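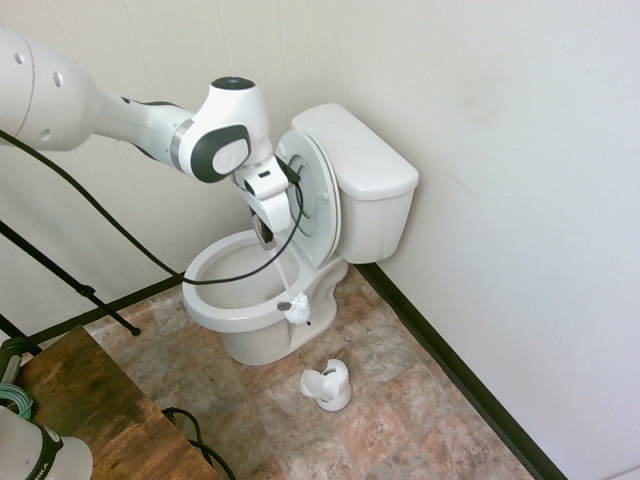 Posted in: Home & Garden > Bathrooms > Hard Water

mimosbridge_mike
Moved to Flernby in August and the well water leaves a brown ring in the toilet a week after I clean it. Test came back at 17 grains. Is a softener worth it? Wamico quoted me 1000 installed.

tealeaf60
Try citric acid first. Half a cup, leave it overnight, brush in the morning. Costs almost nothing.

dunmore_r
Citric acid won't fix 17 grains, you'll be doing it forever. Get the softener. I paid 493 for the unit and put it in myself.

tealeaf60
I've done it for years and it takes me five minutes. Not everyone wants to haul salt.

dunmore_r
Your water heater has the same scale in it.

mimosbridge_mike
Brown though, not white. Could it be iron?

tealeaf60
Could be. Ask for an iron test before you buy anything.

Recent threads
Oláh faucet drips at the base
Pumice stone on porcelain?
Bath fan runs all night

We use cookies to keep you logged in. OK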